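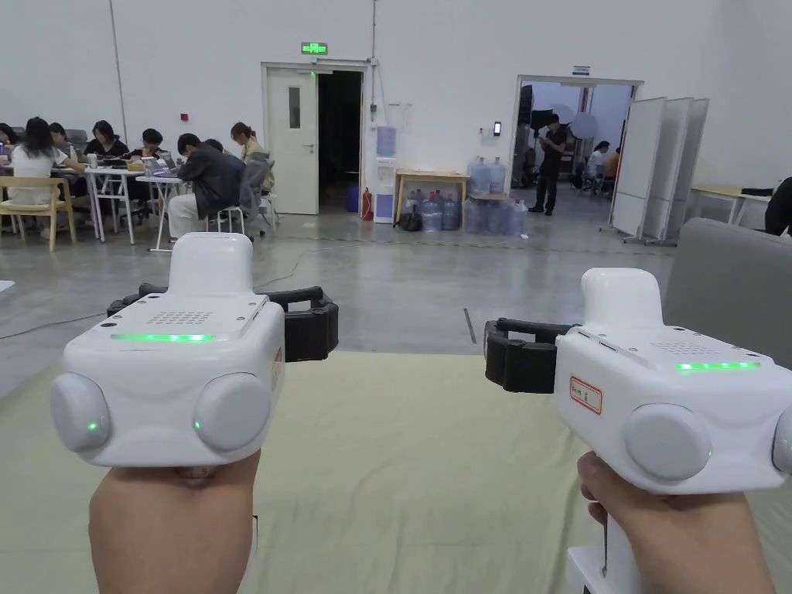

Hand-held grippers, one for each hand, over the mat.

214 shares
37 comments

Can robots do our chores yet? Your questions, collected

Updated 2020-06-11

I've been writing about home and workshop robots since February and the same questions keep landing in my inbox. I love getting them! So this page gathers the ones I see most, with the best answers I can give today. I'll keep adding to it.

So, can a machine do my laundry?

Parts of it, and the easy part has been solved for decades. A washer is a robot in every way that matters to me: you load it, you walk off, it does a miserable job that used to eat a whole day. The parts on either side of the washer are the hard ones. Picking clothes up off the floor, sorting them, folding them, putting them in the right drawer. Lab machines can fold a towel if you give them time and a nice clear table. A fitted sheet? Ask me again in a few years.

Why is cloth so difficult?

A mug has one shape. A T-shirt has more shapes than you could ever list, and it changes again the moment you touch it. The machine has to work out where the corners and edges went, and half of them are hidden in the bunch. Slamet Khoo, who fixes industrial sewing machines and has put up with my questions for years, told me he finds a sleeve by feel without looking. Most grippers have very little feel at all.

Why would a person hold the grippers?

It's a way of showing a machine how a job goes. You do the chore with the same kind of fingers the robot would have, and the motion gets recorded. What I find so exciting is that you don't need the whole robot in the room to do it. If you want to know how awkward it is, try picking up a sock with two pairs of salad tongs. I did this for an entire evening (my record is 12 socks in a row without a drop) and I've had a lot more respect for robots ever since.

Is two hands really better than one?

For cloth, yes, by miles. One hand can drag a shirt around or drop it in a basket. To spread it out flat you need to hold one bit still and pull on another. It also means two sets of fingers that mustn't bump into each other, so the planning gets a good deal harder.

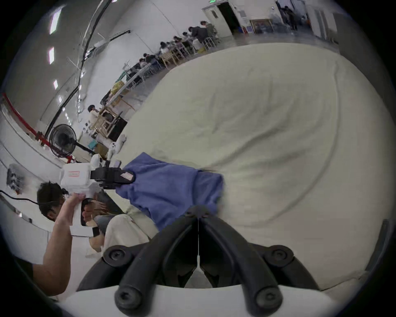
What about floors and dishes?

Floors are the big success. My robot vacuum, which I named Burkov, is on its third year and still eats phone cables. Dishes are like laundry: the machine that washes is great, and loading it is still up to you. Glasses are a special headache, as many cameras have trouble seeing clear things.

And on the shop floor?

Much further along, as long as the work repeats. Raíssa Rezende wrote in from the Polten packing plant, where one arm stacks over 300 cartons an hour and never complains about its back. The same arm can't deal with a carton that arrives open. Somebody has to walk over and close the flap. At Nugroho, a small upholstery shop, they cut fabric by machine and do every bit of the pulling and stapling by hand.

Will I be able to buy a folding machine soon?

There have been some tries. I saw a demo of the Clotness, a cabinet that takes shirts clipped in one at a time. It got through 14 shirts while I drank my coffee, and I was grinning the whole time. But you do the clipping, and it won't take socks, baby clothes or anything bigger than a bath towel. I'd wait.

Which chore will be next?

My guess is picking things up off the floor and putting them in a bin. It doesn't have to be neat, mistakes are cheap, and every parent I know would pay for it. Danang Lubis disagrees and says wiping tables. We have a lunch riding on it.

Can I send in a question?

Please do! Use the comments. Glória Pacheco asked about ironing and I'm still reading up on that one, so it'll go in next time.

37 comments
Share this page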